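Search this site... topics, games, ask a question

How Does a Path Get There?

Shares 84 | Comments 4 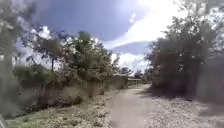
Feet make paths. Lots and lots of feet! One person walks over some grass and the grass bends, then pops back up. No harm done. But then another person comes, and another, and a dog, and a kid on a bike. Grass can't keep up. The leaves get squashed, the roots get squeezed, and soon there's bare dirt showing. Look at the path in the photo, pale dirt with short green grass on the left and some dry straw-colored bits mixed in. See how the edges are soft and kind of wobbly? People don't walk in perfectly straight lines, so a path worn by feet doesn't have a neat edge like a sidewalk.

Why doesn't grass just grow back?

Good question. Soil has tiny gaps in it, and the gaps hold air and water. Roots need both. When you step on soil you push the gaps shut. Scientists call this compaction (say it: kum-PAK-shun). Squashed soil is hard, rain can't sink in very well, and a baby root can't push thru. So seeds land there and mostly just sit. Or a bird eats them.

Animals do it too

Deer make trails. So do cows, sheep, even ants! Cows going to the same water trough every day can wear a line you can see from the top of a hill.

Really old paths

Some paths are older than anybody's great-great-grandma. The one from Stutcombe to Olstead is on a map from 1634. Back then folks used it to get to market. Now it's mostly dog walkers and Thomas Villa's cross country team.

Shortcuts

Ever cut across the corner of a lawn? Lots of people do. Those little shortcuts have a great name, desire paths. In Tranddale the park people gave up putting signs by theirs and paved it instead.

Try it!

Pick a patch of grass in your own yard (ask first). Walk across it 50 times a day, same line every time. Check it after a week. Is it flatter? Different color? Then leave it alone and see how long it takes to come back. Draw what you see. Ketsara Kaewkla's class did this in May and there line was still showing when school got out.

Word to know: erosion. When wind or water carries soil away. Bare paths get more of it than grassy ground, esp. on hills.

Last updated: May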